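Hand-held grippers deserve a place in the small shop

I have wanted to write this column since May, when our group at Farnham started its trial of the Kalier hand kit. The short version: I love it, and I think people who run small automation shops should stop waiting for a cheaper robot arm and look hard at this kind of thing first.

For anyone who missed my earlier posts, the kit is a pair of grippers you hold, one in each fist, with a marker cube on top of each so the software can work out where your hands are. You do the chore. The recording becomes training material for an arm you may not even own yet. We picked dull chores on purpose, and bin liners were the dullest I could think of (also, as I keep telling people, one of the meanest, because thin plastic never folds the same way twice).
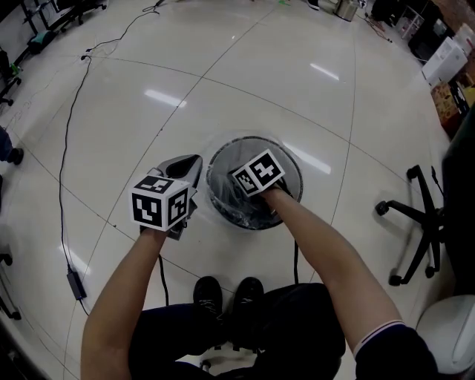 By Nesma El-Sayed
Opinion | Jul 6, 2021 | Filed under: Tools, Automation

My first surprise was how quickly a new person gets going. With the teach pendant on our old arm, I used to set aside a whole morning before anyone could do anything useful. With the hand kit I give people a few minutes of pinching and letting go, and then they're off, and they start having opinions! They want to grab the bag lower down. They want to tuck the edge first. That knowledge was always in their hands and we had no decent way of getting at it.

We have 3,017 recordings now, and I would throw out fewer of them than I expected. The bad ones are mostly my fault. I rushed, or I turned a wrist so far that the markers were hidden.

Now the complaints. The cables bother me. You learn to step around them, but you shouldn't have to, and I'd pay extra for a version without them. The grip gets heavy too. After 70 minutes my thumbs were done, and I'd like a softer trigger and a strap for smaller hands. The manual is thin on calibration, and Kalier's support desk took four days to answer my question about it, though the answer was a good one.

I also think the subscription is priced for bigger outfits than ours. A shop that records for a month and then spends the rest of the season building shouldn't be paying for every month in between.
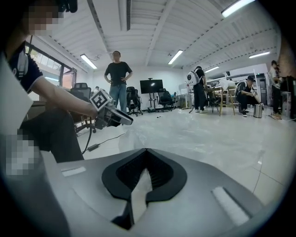
Efthymia Zacharopoulos wrote to me after reading a draft that I was being too kind about the software, and that at Jamholm they gave up on the kit's own viewer and export everything the minute a session ends. She would rather see a plain file format and no viewer at all. Fair enough. I use the viewer every day and like it, but I agree that the export menu is buried, and a shop that already has its own tools should be able to skip straight past the rest.

Where we part ways is on whether to wait for the next model. She would. I wouldn't, and I've already asked for a second pair.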